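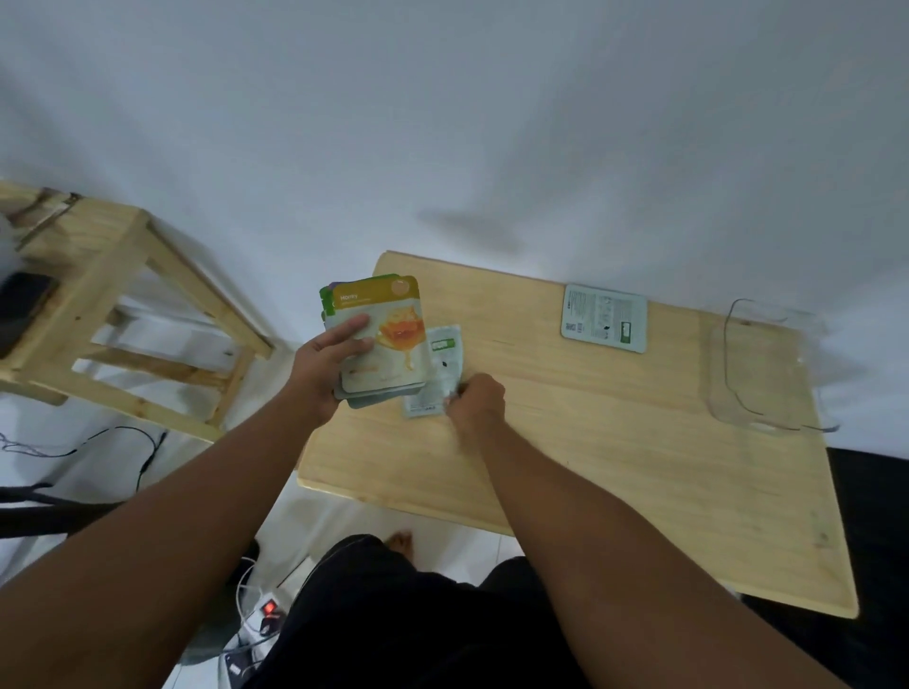 Windora, May -- posting between takes, sorry for typos

1/ OK thread. Arm went wrong this morning and I want it written down before I forget the order of things. Short version: the sorting cell squeezed a sheet mask until it burst, then kept going like everything was fine. No one hurt. One very slimy gripper.

2/ Background for new people. The cell (we call it Vavura, don't ask) is supposed to pick flat mask packets off a table and stand them up in a clear tray. It learns from recordings of a person doing the same job by hand. Person, packets, table, tray. That's the whole dataset.

3/ So 8:40ish, first run of the day. Packet comes up fine. Second packet, fine. Third one the fingers close and just. keep. closing. Grip limit is 21 newtons. Log says 115. On a foil pouch full of goo.

4/ Pop. Serum on the fingers, serum on the wrist, serum down into the cable sleeve. The arm then moved to the tray and "placed" a thing it was no longer holding. Logged it as a success!!

5/ Hit the e-stop. It took 2 seconds before the arm quit moving. That is the bit I am actually upset about. Burst packet, whatever, they're cheap. Two seconds after the red button is NOT whatever.

6/ Mekdes Kassa pulled the stop circuit apart with me. The button was wired right. The trouble was a relay somebody set to "controlled stop" so the arm finishes its current move before power drops. Fine for a paint line maybe. Not fine two feet from a person's face.

7/ Who set it? Me. March. I have the commit. Moving on

8/ Now the grip. Force sensor is a Modis pad, one per finger. Left pad was reading zero. Not low, zero. Controller thinks "no contact yet" and squeezes harder, which is what we told it to do. No check anywhere for one pad pressing and the other feeling nothing. Ten lines of code. We didnt write them.

9/ Pad itself looks OK. Connector was half out. Tsegaye (our other cell, the older one) has had the same connector walk loose before and we taped it and forgot. So that's a known fault we decided not to know about.
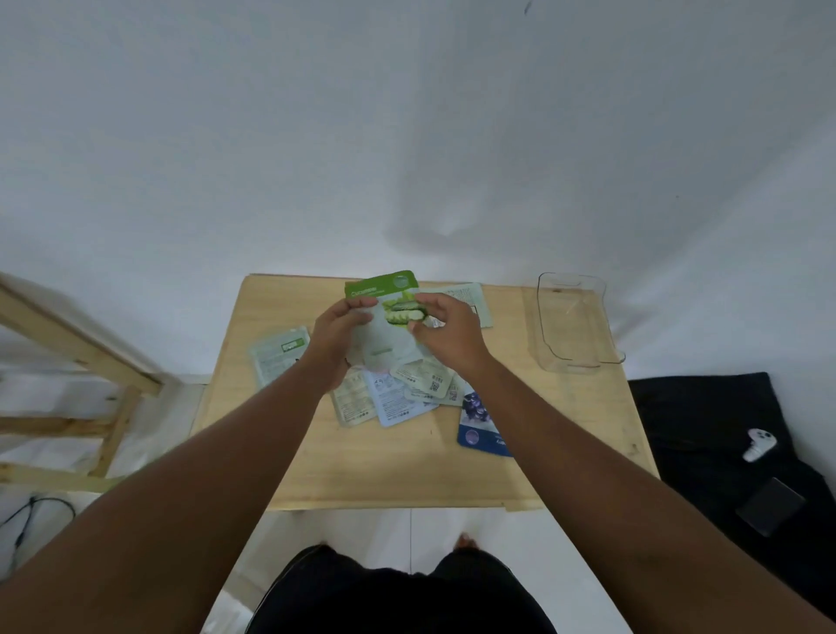

10/ Other thing I keep thinking about. A person holding one of these uses hardly any force, and both hands are doing different stuff. One holds the edge, the other pinches. The recordings show where the fingers go. They don't carry force at all. So the model never learned "gentle", it learned "closed", and we leaned on the sensor for the rest. Sensor dies, no gentle.

11/ Also packets overlap in a pile and slide when you touch the one on top. If it grabs two together the thickness is off and the squeeze goes up again. Haven't seen it burst one that way. Wouldn't bet on it.

12/ Changes so far:
-- relay set to immediate power cut, tested 8 times, stops dead every time
-- pads must agree before grip goes past 5 newtons
-- hard cap in the finger motor itself, not just in software
-- locking connectors on both cells, no more tape

13/ Not fixed: the fake success. It calls a place "done" when the fingers open over the tray. Doesn't look in the tray. I want it to look in the tray. Mekdes wants to weigh it. We are arguing

14/ Until thats sorted the arm stays powered down and we only do hand recordings. Hands are slower but they have never once hit 115 newtons on a cucumber mask.

15/ If you run a small cell like ours, go press your stop button mid-move today and time it. With a stopwatch, not from memory. Mine was "instant" for roughly two months.

16/ Someone asked about cleanup. Wrist cover is off, sleeve is off, there's serum in the bearing. New wrist seal is on order. Will post the pad logs once I've pulled them off the controller, prob tonight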